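What the carts changed for us, and what they did not

When I started at the Tahiri warehouse, the job of a picker was walking. You took the list, you walked, you came back, you took another list. I did it for three winters and my knees remember all of them. Now the carts do the walking and I stand at a station, and people from outside ask me if I am happy about it. My answer is long, so I write it down.

We have 17 carts from Rolludon on the ground floor. They bring the shelf to the person, they wait, they go away. In the first weeks everybody was polite with them, like with a new colleague. Then we began to complain. The cart stops if you put your foot one step over the yellow line, and it takes 25 seconds before it wants to move again. If you are tired you step over the line often. Ciarán Gallagher put his lunch bag on the wrong side and stopped a whole row. He still says it was the cart's mistake.

The good part is my body. I go home and I can still cook dinner. The other part is more difficult to explain. When I was walking, I met people. I knew who was sick, whose daughter had an exam, who wanted to change shift. Now my station is mine and the next station is far enough that you must shout, so we don't shout. Sevim Uçar told our team leader that she speaks more with the screen than with her friends. The team leader wrote it in his notebook, and after some time we got a common break of fifteen minutes, all stations together. I think this was the best thing that came with the carts, and it was not in any brochure.

Since January I work half of my hours in another group. Management decided that the next machines will have an arm, for small and mixed things which the carts cannot handle, and they wanted people from the floor to help with the testing. Othmane Amrani and I said yes. Ifor Parri, who has the most experience of all of us, said no. He told me he doesn't want to teach the thing that will take his chair. I respect this. I thought about it for many evenings before I signed.

The work is done mostly on a computer, in simulated rooms. Before the arm is allowed near a real shelf, the software must practice finding objects and deciding how they should be held. The company that makes it, Trelteck, gives us rooms of different kinds, also home rooms, since the same software should later serve other customers. My task is to look at each room and write which objects would be hard to pick up and which ones easy. I never believed that somebody would pay me for this opinion, but after years of picking you know these things with your hands. A flat thing on a smooth surface is bad. A round thing rolls. A tall and narrow thing falls if you come from the side too quickly. 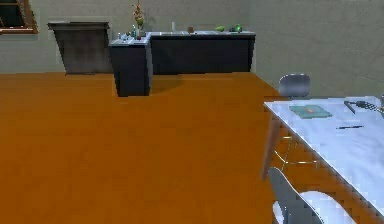
One of the simulated rooms. The book and the pen on the white table went on my "hard" list.

For a person a thin book is nothing. You pull it to the edge with one finger and you take it. But when I tried to write this in the form, I needed half a page, and then I saw that I had forgotten to say what the other hand is doing. The pear-shaped object on the counter also gave us a long discussion. Othmane wanted it under "easy" and I wanted "middle". We left it with a question mark and the engineer, Souad Hamdy, said that question marks are useful for her too.

What I like in this work is that they ask. With the carts, we were informed. There was a meeting, there were slides, there was coffee. With the arm, we are in the room when things can still be changed. Two of my remarks are already in the new version, one about the height of the box and one about the warning sound, which was terrible.

What I don't like is that my contract says the same job title as before, and the same pay. I have asked about it and I am waiting. If your workplace makes the same proposal to you, please ask for the title first, before you are interested in the work, as after that you will be a bad negotiator like me.

Ifor and I still take the break together. He asks me every time if the arm can already pick up a pen. I tell him to come and see, and he says maybe next week.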